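Ticket 254: wrist view drops out on visitor monitor
Queue: Plosuno demo cell
Status: Resolved

Reported Saturday, 9:40, doors at 10. The big monitor goes black for a second or two whenever an operator swaps from the overhead view to a wrist view. Console is fine. Suturing itself is fine, and the early visitors from Mazza are already crowding the rail!
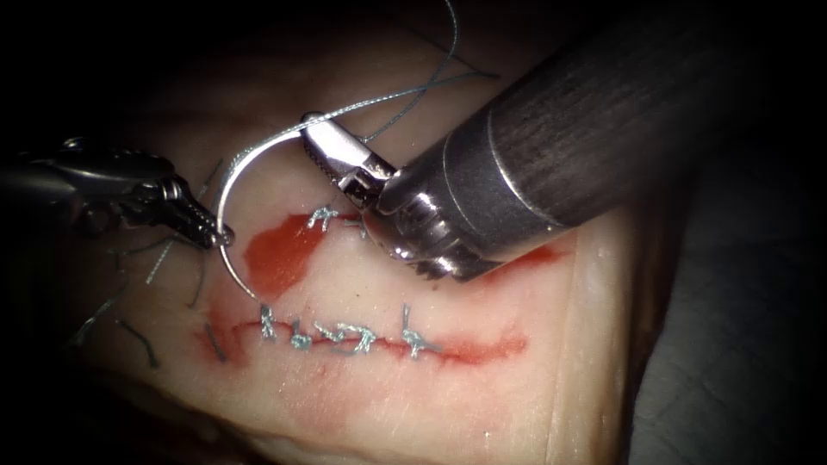

First guess was the splitter, so I swapped it for the Stavo spare. No change. Moved the monitor feed to the second output on the Pradis box and the blackouts got shorter, but they were still there.

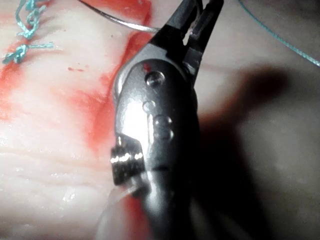

Wrist view, curved needle beside the jaws.

10:25. Found it in the display log: the monitor renegotiates every time the source changes. Set a fixed mode on the output and raised the hold buffer from 100 to 1000 ms. Switched views over and over with a school group watching (they loved it, and asked for more).
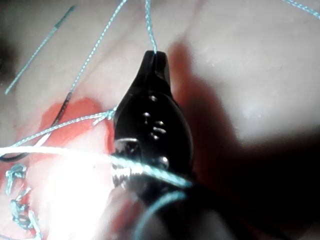 Wrist view after the fix, teal thread held at the jaw tip.

Not one blackout since. Remaining niggle is glare on the metal, which looks harsh on a screen that size. Dropped monitor brightness a little and left the lamp alone so the operators keep the light they like. 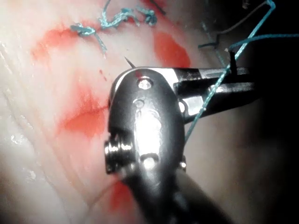
Wrist view, needle tip coming up through the tissue.

Lag behind the console measured 116 ms with the buffer idle. Great morning, great questions from the rail. Fixed mode is saved as the default profile; please don't reset the box before the afternoon session.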